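Ticket 546: Großer weißer Tisch "Disora", matte Platte, Ränder und Höhenversatz zum Nachbartisch

Status: offen, wird weiter ergänzt
Angelegt: 31. August
Bereich: Möbel / Oberflächen
Betrifft: zwei weiße Tische, aneinandergestellt, geliefert über Bridside

Worum es geht

Hallo zusammen, ich mach das jetzt doch mal als richtiges Ticket auf, weil ich beim letzten Mal alles in drei verschiedene Mails geschrieben habe und selber nichts mehr wiedergefunden hab. Also: Wir haben im Raum den großen Disora stehen und links daneben den kleineren mit den runden Ecken. Beide weiß, beide von Bridside, aber leider nicht aus derselben Lieferung. Der große kam im Februar, der kleine stand schon vorher da (der kommt noch aus dem alten Büro von Vukadinović, falls das für die Ersatzteile wichtig ist).

Zwei Sachen nerven mich. Erstens bleiben auf der großen Platte Ringe zurück, wenn Becher länger draufstehen. Zweitens sind die beiden Tische nicht gleich hoch, und zwar so, dass man es beim Rüberschieben richtig merkt. Alles, was einen schmalen Fuß hat, bleibt an der Fuge hängen oder kippelt. Ein Becher ist mir dabei schon runtergefallen, zum Glück nur der hässliche.

Versuch 1: Ringe wegwischen

Erstmal das Naheliegende, lauwarmes Wasser mit einem Tropfen Spüli und ein Mikrofasertuch. Die frischen Ringe gehen damit weg, kein Problem. Die älteren werden heller, aber wenn man schräg gegen das Deckenlicht guckt, sieht man sie noch. Ich hab dann noch mal mit klarem Wasser nachgewischt und trocken gerieben, das hat Schlieren verhindert, an den Ringen hat es nichts geändert.

Versuch 2: Schmutzradierer

Ja, ich weiß, steht in der Pflegeanleitung, dass man das lassen soll. Hab ich leider erst danach gelesen! Der Ring war weg, dafür ist die Stelle jetzt ein bisschen glänzender als der Rest. Man muss es wissen, um es zu sehen, aber ich weiß es halt. Also bitte nicht nachmachen und vor allem nicht auf der ganzen Platte.

Versuch 3: Reiniger von Cluddale

Auf Empfehlung vom Bridside-Telefon hab ich den Kunststoffreiniger von Cluddale bestellt. Aufsprühen, 4 Minuten warten, abnehmen. Das hat von allen Sachen am besten funktioniert, die alten Ringe sind fast komplett raus. Einer ist noch da, ziemlich weit hinten, den muss ich wohl noch ein zweites Mal behandeln. Riecht übrigens stark nach Zitrone, Fenster auf!

Versuch 4: Andere Becher

Weil ich nicht jede Woche sprühen will, hab ich angefangen zu testen, welche Becher überhaupt Ringe machen. Unsere dicken weißen Kaffeebecher haben unten einen rauen, unglasierten Rand, die sind die Hauptschuldigen. Der kantige in Blassgrün mit Türkisstich hat bei mir bisher gar nichts hinterlassen, obwohl er mehrere Tage hintereinander dran war. Ich hab jedes Mal einen Schluck Tee reingetan, ihn über Nacht stehen lassen und morgens geguckt. Ich mag den sowieso am liebsten, der ist schön klein und die schrägen Flächen sind mal heller, mal dunkler, je nachdem, wie das Licht draufkommt.

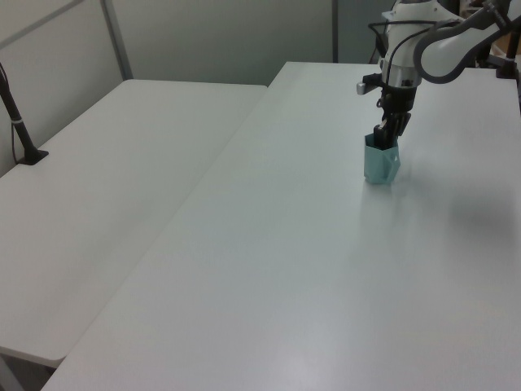 Versuch 5: Höhe angleichen

Jetzt zum Höhenversatz. Der linke Tisch liegt ein kleines Stück tiefer als der große, das zieht sich die ganze Fuge entlang. Ich bin also mit der Taschenlampe unter den Tisch gekrochen und hab nach den Stellfüßen gesucht. Am linken lassen sich drei von vieren drehen, der vierte sitzt bombenfest. Mit der Zange wollte ich nicht ran, nachher reißt mir das Gewinde aus und dann haben wir den Salat.

Die drei anderen hab ich probeweise hochgedreht. Schlechte Idee, der Tisch hat sofort gewackelt. Hab sie wieder auf den alten Stand zurückgestellt. Den großen absenken geht auch nicht, der steht schon auf Minimum.

Am Telefon kam dann der Vorschlag, Filzgleiter unterzulegen. Hab ich mit einem Rest aus der Schublade probiert und das Wackeln war zwar weg, aber nach zwei Tagen war der Filz plattgedrückt und der Absatz wieder genau wie vorher. Also auch wieder raus damit.

Antwort von Bridside (zusammengefasst)

Die haben sich flott gemeldet, das muss man sagen. Es gibt wohl einen Satz harte Unterlegscheiben für die Füße, 10 Stück in der Packung, und einen Ersatzfuß könnten sie auch mitschicken. Eine neue Platte für den großen Tisch wegen meiner polierten Stelle würde 900 Euro kosten. Da hab ich dankend abgelehnt, so schlimm ist der Fleck nun wirklich nicht.

Was noch offen ist

- Unterlegscheiben und Ersatzfuß sind bestellt, Lieferung steht aus
- den festsitzenden Fuß vorher mit Kriechöl einsprühen und über Nacht stehen lassen
- letzten Ring hinten noch mal mit Cluddale behandeln
- Untersetzer für die weißen Kaffeebecher besorgen (gerne Kork, die aus Silikon kleben so)
- bis dahin bitte nichts Volles über die Fuge schieben, lieber kurz anheben

Frage noch in die Runde: Hat jemand den gleichen Tisch und diese glänzende Stelle vom Schmutzradierer wieder matt bekommen? Ich hab was von Politur gelesen, aber das macht doch eher noch mehr Glanz, oder? Falls ihr was wisst, schreibt es gerne direkt hier ins Ticket. Ich trag die Sache mit den Füßen nach, sobald das Paket da ist.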